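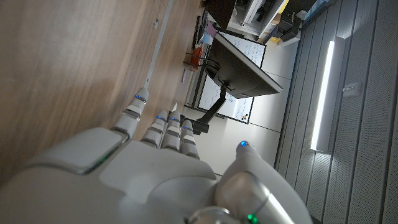
Durkier Repairs has been on the same corner in Ristovley for longer than most of its customers have lived in the town, and the woman who runs the furniture side of it has been there for nearly all of that time. She asked me not to use her name ("everyone who needs it has got it already"), put the kettle on, and talked for the best part of an afternoon about old tables.

She didn't set out to mend furniture. She was working in the office at Skollov, the timber yard out past the station, and came in one August to have a chair leg glued. "I stood there watching the old boss do it and asked so many questions that he told me to either pick up a clamp or go home," she says. "So I picked up a clamp. It was the wrong one, as it happens, but he was very nice about it."

Most of what comes through the door now is kitchen tables, and she has a great fondness for them - far more than for the polished dining sort, which she says people are frightened of. "A kitchen table's had homework on it, and pastry, and somebody's bicycle chain. I had one in last month that was 92 years old and the family wanted every mark taken off. I talked them round in the end. We did the wobble and the split, gave it some wax, and left the rest alone."

Wax is a subject she can go on about, and did. She uses a soft one from Suvarna, three thin coats, with a good night's rest between them, and she has no patience at all with anyone who puts it on thick. "You get a sticky table and then you get crumbs in it, and then you ring me up!" For white rings left by hot cups she starts with a dry cloth and plenty of rubbing before she reaches for anything out of a tin.

I asked whether she was ever tempted to keep something. She laughed and admitted to five chairs, none of them matching, which live round her own table at home. Two of them still need doing.

"I'll get to them," she says, rinsing out the mugs. "The one with the cane seat first, I should think, if I can find the right cane. They've changed the width of it, you know."

11 November 2018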